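Fermented Green Tomato Relish: Taste, Salt and Storage

Project report, Food Studies, second year
Tuấn Thái and Apostolos Economou
Submitted 14/04/2025

1. Why we chose this topic

In the beginning we wanted to write about hot sauce, but three other groups had already taken it. Apostolos then proposed green tomatoes. In his family the last tomatoes of the season, which do not become red any more, are put in salt water with garlic and celery leaves and eaten in winter beside beans or fried fish. In my family we do a similar thing with small white eggplants, and the taste is closer than I had expected.

A relish is a different product from a whole pickle. The vegetable is chopped, so the salt goes inside faster and the result can be spread on bread or put on meat. In the shops near the college we found mostly sweet relish, made with vinegar and a lot of sugar. We did not find any that was fermented. Our question was therefore simple: how much salt gives a green tomato relish that people want to eat with ordinary food, and does the taste still please them after some weeks in the refrigerator?

2. Ingredients

The green tomatoes came from Amarasinghe, the vegetable shop behind the bus station. The owner kept them for us when he sorted the boxes. We took only hard fruit without any pink color, because a half ripe tomato becomes soft and gives too much juice.

The other ingredients were white onion, garlic, yellow mustard seed, a little fresh ginger and coarse sea salt without iodine. We did not add sugar. In one early trial we added carrot for the color, but it made the relish sweet and we left it out of the final recipe.

The jars were of the Skanell type, with a rubber ring and a metal clip. We had used screw lids in the first trial and forgot to open them one evening. It is better to use the clip jars, which let the gas go out by themselves.

3. Method

The tomatoes were washed, the stem part was removed, and the rest was chopped by hand in small cubes. A food processor was tried too. It was much faster, but the pieces became uneven and the relish looked like wet grass.

We weighed the chopped vegetables and added salt in proportion to this weight. Batch A had 2 percent salt, batch B had 3 percent and batch C had 4 percent. The salt was rubbed in with clean hands and the bowl was left under a cloth until there was enough liquid to cover everything. Then the relish was pressed into the jars, with a small glass weight on top.

The jars stood in a dark cupboard for seven days. Every morning we looked at them, smelled them and pushed down the pieces that had come up. After this time they were moved to the refrigerator.

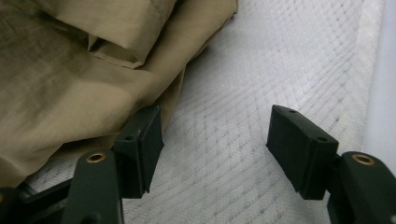 4. Tasting

We invited 25 people, most of them students from our own program and a few from the language courses. Each person received the three relishes in small paper cups marked with a symbol, so they did not know the amount of salt. They tasted each relish first alone, then with boiled potato, and finally with a piece of grilled chicken. Between the samples they drank water and ate plain bread from Jener, the bakery in our street.

The form asked for a mark for smell, for taste and for texture, and there was an empty line for comments. We are glad that we put this line, as the comments were more useful to us than the marks.

5. Results

When the relish was eaten alone, batch A received the best marks. Many tasters wrote that it was fresh and sour. The texture, however, was soft, and one person compared it to applesauce.

With the potato and the chicken, the order changed. Batch B became the favorite, and several people who had called it too salty in the first round gave it a high mark with the food. Batch C kept the most bite, but it was judged too strong in every round. One comment said that it should be used as salt and not as relish, and we think this is a good idea for soup.

We kept one jar of each batch and tasted it again after six weeks, only the two of us. Batch A was now very sour and had lost its garlic smell. Batch B was rounder than before and the mustard seeds had become pleasant to chew. Batch C was better than we remembered, but still too salty to eat with a spoon.

6. Problems

The tomatoes were not all of the same variety, and we could not control this. The cupboard was also next to the heating pipe, so the jars on the left side worked faster than the others. We noticed it on the third day and after that we changed their places every morning.

We measured the acidity only with paper strips. The green juice made the color difficult to read, and for this reason we do not give the values in this report. A digital meter would be necessary for anybody who wants to repeat the work.

7. What we would do next

We would like to make batch B again in July with tomatoes from one garden, picked on the same morning. The small café Umodden has agreed to serve it for one week beside their lamb sandwich, and the guests will be asked to write on a card what they think. Apostolos wants to try celery leaves as in his family recipe. I would like a version with chili and lemongrass.

The recipe for batch B, for two medium jars, can be requested from either of us.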